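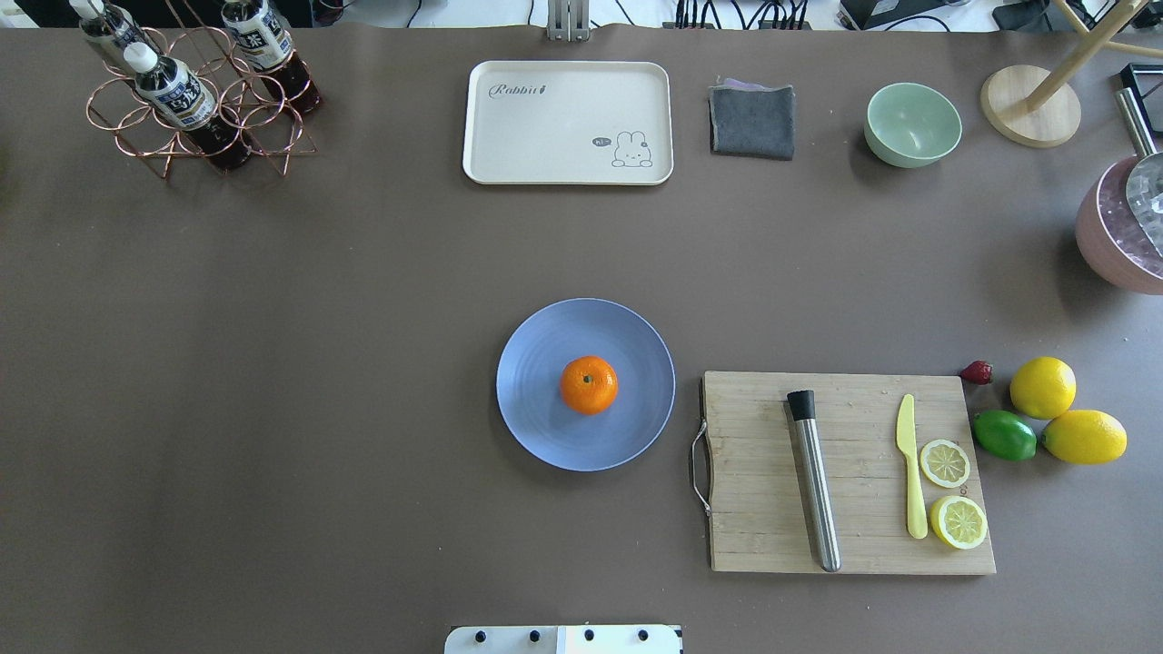 Progress report no. 3, Drotstead schools history project
To: Stamatia Kokkinos, grants
From: Ebuka Ekpo

Quick one as the October deadline has crept up. Full spreadsheet to follow.

Where we are. Unit on the turnpike riots is written and has been taught at both sites, Drotstead and Lenenstead. Unit on the enclosure maps is drafted but the teacher notes are thin, Cremilda is rewriting them. The parish poor law unit not started. It should have been. Lost most of the first half term to getting permission from the record office for the overseers' accounts, which came through in the end with conditions (no reuse outside classroom packs, credit line on every sheet).

Packs. Printed 1,195 against a target of 1,000. Extra went to Lenenstead, who added a class late. Cost went over a bit on paper, under on postage, so it comes out near enough level.

Teaching. 7 lessons observed so far. Pupils do well with the toll keeper's letter and badly with the gate receipts. Old money is the trouble. Emerson has made a one page crib for pounds, shillings and pence and it helped the second group. Role play of the magistrates' hearing ran over both times, needs cutting to twenty minutes or splitting in two. The question "who was the mob?" got the best writing, would like to build the assesment round that.

Problems. Scans of the 1,195 packs' map sheet came out pale, north end of the common hardly readable. Reprint quoted, not ordered, need your ok. Sebastião is away until after half term so no site visits before then.

Next. Finish enclosure notes, start poor law, teacher meeting at Lenenstead at 4pm, date tbc. Also want to ask if we can move the unspent travel money into printing. Please let me know either way, the printer wont hold the quote long.

Ebuka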